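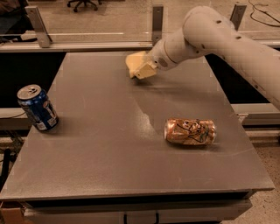 Two drink cans on a gray tabletop.

How to Sort and Store Cans for a Deposit Return

Updated 2025-02-16

If your state charges a deposit on drinks, you get the money back when you return the containers. Most people lose part of it because the cans are crushed, mixed in with other metal, or left in the garage until they smell. A simple setup at home takes care of all that.

What you need

A bin with a lid
Clear bags, 30 gallon or larger
A marker and masking tape
A place to drain cans, such as a dish rack or an old towel

Step 1. Check the label
Look on the lid or the side for your state's abbreviation and the deposit amount. A can bought across the state line may have no deposit where you live. Put those in the regular recycling.

Step 2. Empty and rinse
Pour out what is left, swish in a little cold water, and pour again. Soap isn't needed. Leave the tab on. Turn the cans upside down on the rack and let them drain overnight.

Step 3. Do not crush them
Many return machines read the bar code and check the shape of the can. A flat can gets rejected. If one is dented, push the side back out with your thumb as well as you can. Small dents usually go through.

Step 4. Bag by type
Keep aluminum, plastic and glass apart. We put cans in the lidded bin and move them to a clear bag when it fills up. Tie the bag loosely so any leftover moisture can get out. If your center pays by count, write the number on a strip of tape. Our last bag from the Grelwood apartment held 243.

Step 5. Pick a time
Weekend afternoons have the longest lines. The Raltmont center opens at 9 and we are usually out in 17 minutes if we get there early. Call ahead in February, when winter hours may apply.

Step 6. Keep the slip
Machines print a slip that you trade for cash at the register. Some stores stop honoring slips after a set date, so cash it the same day.

Common problems

Ants in the bin: rinse the bin with vinegar and water, dry it, and start again with rinsed cans.
Machine will not read the code: wipe the can and turn it so the code faces up. After 2 tries, set it aside and ask at the counter.
Store refuses a brand: some stores take back only the brands they sell. Try a full redemption center.

Next page: Returning glass bottles without breaking them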